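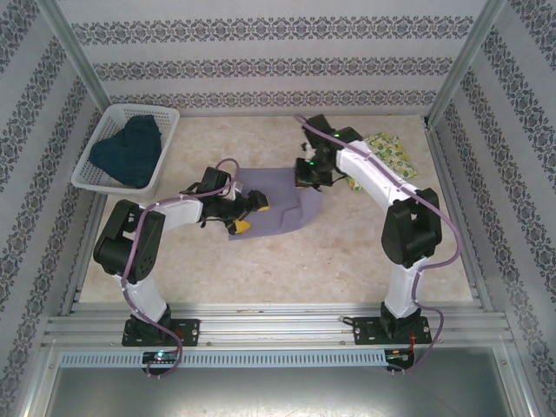 *The Ukell Letter, Issue 563, About Us page*

# Hello from Ukell!

So you've found the page where I talk about myself (well, about the shop, but I'm in here most days so it gets blurry). Ukell is a mail-order seed shop. I run it out of an old feed store in Lurnthorpe, with a potting shed out back and a kettle that never gets a rest.

I started with beans. My grandmother left me a cookie tin full of them, most with no label, and I planted every last one to see what I had. One was a speckled climber I now sell as Mansilla, and people still write to me about it every spring! I love those letters. Keep them coming.

These days the list runs to 500 kinds of vegetables, herbs and flowers. I grow a good part of the seed myself, and the rest comes from small farms over in Kerircombe, where the summers are drier and the onions behave better than mine do.

Last season we packed 2,265 orders, all by hand, and I only mixed up the parsley and the parsnips once (sorry again, you know who you are).

Orders go out every Tuesday. Shipping is free if you buy six packets or more, and I'll swap anything that doesn't sprout, no forms to fill in. Just drop me a note with the name on the packet.

The shop door is open from 9 to 3 if you'd like to come by. Park around the side, and mind the step.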